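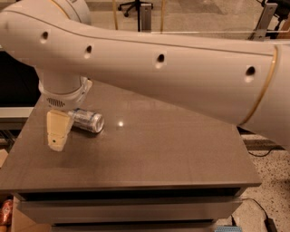

A white robot arm with a row of small dark holes along its casing.

Paid volunteering days. Every big employer has them now, or says so. At Wisa you get two a year, at Plaltport it's three, and the annual report always has a page on it with a big number in green. Hours given. Last year Plaltport's number went up by 14 percent and there was cake.

My problem is with who picks the cause. I ran the front desk of a food charity in Bidalstead for a while and we'd get the call in August, always August. Can you take 25 people, same afternoon, back by four. We have shelves to stack for maybe five of them. The other 20 paint a fence. That fence has been painted so many times the gate won't close.

And you say yes, of course you say yes, they might give money later. Sometimes they do. Zaki gave us a van, which was great, and then sent 196 branded aprons, which we're still storing.

What did we need? Somebody who could read a lease. A bookkeeper, two hours a month, the same one every month so we don't have to explain the filing twice. Nayara Pimentel, who ran the place for years, asked one firm for exactly that and was told it wouldn't work as a team activity. Well no. Bookkeeping isn't one.

Ieuan Rees wrote to me after my last column and said I was being unfair, that people come back from these days changed and its the start of something. Fair enough, I've seen it too. A few came back on their own time and one is a trustee now. But that's a handful, and the firms don't count those people, they count the hours. Easier to add up I guess.

So drop the hours. Ask the charity first, before the date is set and the coach is booked. Send one person for a year instead of a busload for an aftenoon. If the answer is "we don't need anyone this month" then take that as an answer – and maybe send the 15 dollars a head you were going to spend on lunch.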